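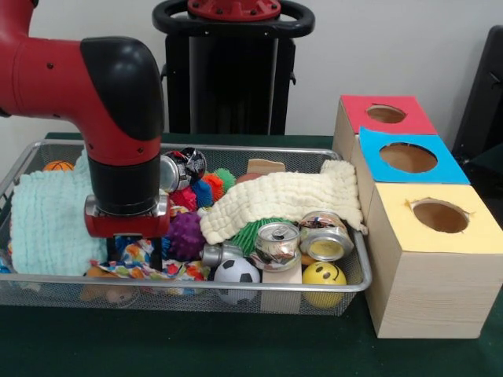
The arm over the mixed basket at the sorting bench, with the three target boxes at right.

Predon Sorting Cell — equipment planning report
Prepared by Caoimhe Duggan for the program manager
January 2018

Where we are

The second stage of the project was meant to answer one question: what do we need to buy before we can run a sorting cell all day at the reuse depot? We now have a shopping list we believe in, prices for most of it, and two items where I need a decision from you. I'm really pleased with how far we've come (and how much less we need than the first draft suggested).

The short version is that we would like to keep the arm we have, spend on grippers and bins, and put off the conveyor until the next funding round.

What the bench work has told us

We practise on a basket packed with things that behave badly in different ways. The arm has to reach into the pile, take hold of one thing and carry it to a box with a hole in the lid. Cloth remains the hardest to plan for, as it has no fixed shape and loves to bring its neighbours along. Cans are hard in another way, because every crushed one is a new shape. Balls are easier, though the spiky ones are a favourite of Ailbhe's for testing grip settings.

Ailbhe Duggan logged 628 pick attempts over the stage, and her notes on each item type are the basis for the gripper request below. She also wrote the new log sheet, which has saved us a lot of arguing over what counts as a miss.

Grippers and fingers

This is the biggest line in the request and the one I'd fight for. Fingers wear, and we'd like to stop stretching each set past its useful life. We are asking for nine sets of replacement fingers, in two pad types, from Drivex. Their lead time is 17 working days, so an order placed soon would reach us well before the April trials.

We also looked at a suction tool from Grunitz. It's a lovely piece of kit and the demo was great fun, but mesh baskets and towels are poor company for suction. I've left it off the list for now and kept the quote on file.

Boxes and bins

Box design has turned out to matter more than I budgeted for, and there is good news here because boxes are cheap. The opening decides how accurate the arm has to be at the end of a move, and how much bulky stuff we can accept without a jam. Patterned fabric is the sort of load I mean: there is a piece poking out of the hole right under the gripper, and a depot bin would need room for that much cloth and more. Paper tops are fine for the bench, but the depot bins should have rigid lids with a wider opening and a smooth edge. Zacharopoulos can make them to our drawings for $400 for the full set, including one round of changes.
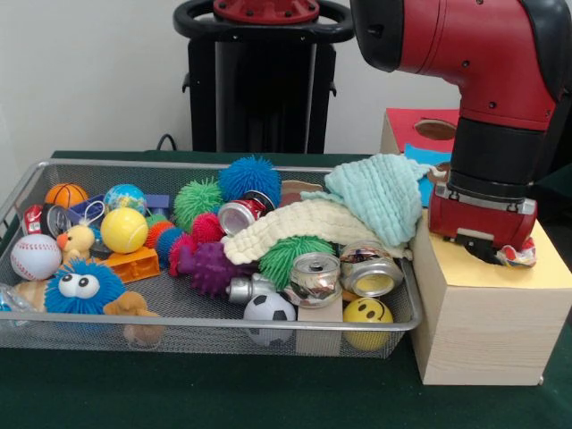 Depot staff will be feeding the cell by hand at first, so the input side needs as much thought as the bins. I'd been leaning toward a deep tub, mostly to cut down on refills. Working with a rimmed mesh tray, where cans, cloths and balls all sit crowded together, has changed my mind. We would like to buy shallow trays and swap them more often. They are easy to lift and easy to see into, and spares can be bought off the shelf when one gets bent.

Decisions needed

Please confirm whether the finger sets can come out of this year's equipment line. If they have to wait for the next one, we would order two sets now from consumables and trim the April trials to suit.

The other question is the service plan for the arm. Predon covers parts at the moment but not a loan unit during repairs. I'd like to add the loan cover before we move to the depot, where a stopped arm means a stopped bench. The quote is still to come and I'll send it on as soon as it arrives.

Next steps

Ailbhe will finish the tray drawings and measure the depot bench for cable runs. I'll be working on the spares list and a simple schedule for finger changes. We'd love to have you by for a visit once the rigid lids are in — bring something awkward for the basket.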